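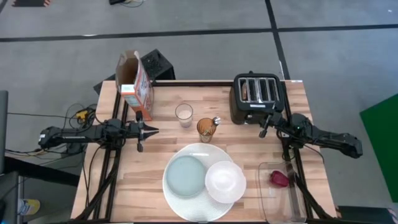

Breakfast corner on the butcher block, cereal and glasses and toaster all together

Gronder Home Boards > Kitchens > Small Spaces
Thread: Does a "breakfast station" do anything a cabinet doesn't?

flatpan_ohio
Apr 27, 2019
My sister-in-law has been after me to set up a breakfast station. If you've missed this trend, you take the stuff you already own and leave it out in one spot, and then it has a name. I've been trying the idea out with cereal, toaster, a couple of glasses and a spoon. I remain unconvinced. The cereal lives in a cabinet. The glasses live in a different cabinet. Getting both takes me less than 30 seconds and I'm slow in the morning.

The Clarkon catalog wants 200 bucks for a "morning caddy" that holds the same things. It's a tray with a handle. Has anybody kept one of these going for longer than a couple of weeks?

moth_and_rust
We've had one since last June. Two kids, one adult who can't talk before coffee. It works fine. I wouldn't pay 200 for a tray either, but you don't need the tray, you need everybody to know where the spoon is.

flatpan_ohio
Everybody does know where the spoon is. It's in the drawer with the other spoons.

countertop_crank
Leaving the flaps of a cereal box standing open is how you get stale cereal, so that's one strike. Butcher block is my other complaint. Toaster crumbs get under the toaster and you never move the toaster. I had a Pramus for years on a maple top and when I finally lifted it there was a whole rectangle of a different color. Sanded it twice, still there.

larder_lou
Different color from light, not crumbs. Wood darkens where the sun gets at it. You'd have had the same mark under a bread box.

countertop_crank
Mine was nowhere near a window but okay.

flatpan_ohio
I can live with a rectangle. My problem is closer to this: once it's all in reach, where do you put the food? Toaster takes up more wood than I figured, and it has to be near an outlet, so it decides where everything else goes. Then the glasses drift back behind it, and the cereal behind the glasses.
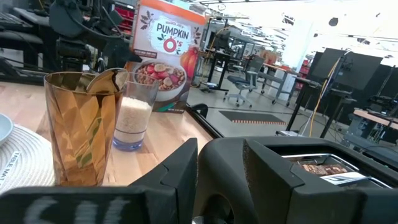 And then you're reaching past a hot toaster for the Pumpkin O's, which are the one thing everybody in the house wants first. Tall things in the back is what all the articles say. I think the articles are written by people who photograph breakfast and then go out for it.

Also the amber glass with the spoon in it. I like that glass. As a spoon holder it's one more thing I can knock over with a sleeve.

moth_and_rust
So turn it around. Cereal on the end, toaster in the back corner. You're describing a layout problem and blaming the whole concept.

flatpan_ohio
My table is 24 inches deep. There isn't much "back" to put a toaster in, and I don't want it up against anything when it's on.

larder_lou
I'd skip the toaster part altogether. Leave it where it was and just do the cold stuff: box, glasses, spoon. Put it on a big plate with a placemat under it. A plate is a tray you already paid for.

countertop_crank
A plate with a rim will tip a glass. Ask me how many.

larder_lou
Depends how wide the flat part is. The shallow ones are fine. I've used one for ages.

flatpan_ohio
OK, went with Lou's version. Box on the plate at the left, clear glass on the plate next to it, faceted one on the right. I'll say it looks neater. I'll also say that I now have to find another plate if I want to eat toast, so we have moved the problem along by one plate. Clear glass stands okay on it so far. Flaps are still up, go ahead, crank. 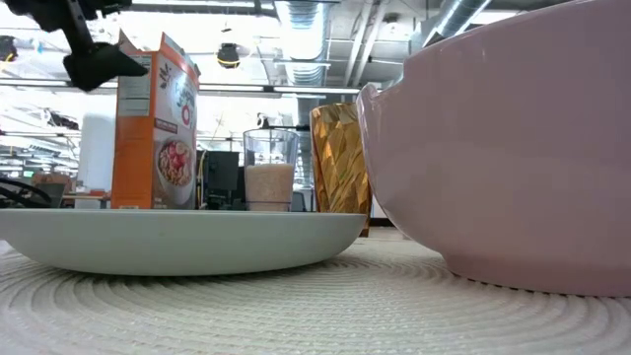

Re: Does a "breakfast station" do anything a cabinet doesn't?

countertop_crank
Flaps are still up.

moth_and_rust
Looks good to me! Leave it a month before you decide. The first week everybody just walks around it.

pegboard_dan
Coming in from the canister thread. We did the full thing, Murakami jars with the wood lids, one for oats, one for rice, one for cereal. Came to 300 with the rack. Cereal lasts longer, I'll give it that much. But you have to pour every new box into the jar and there's always an inch left over in the bag, so now I have a jar and a bag.

flatpan_ohio
300 to keep cereal in two places. I'm putting that one in front of my sister-in-law.

larder_lou
Binder clip on the inner bag. Done.

flatpan_ohio
Fine, binder clip. I'll keep the plate out until June and if I'm still getting spoons from the drawer it all goes back.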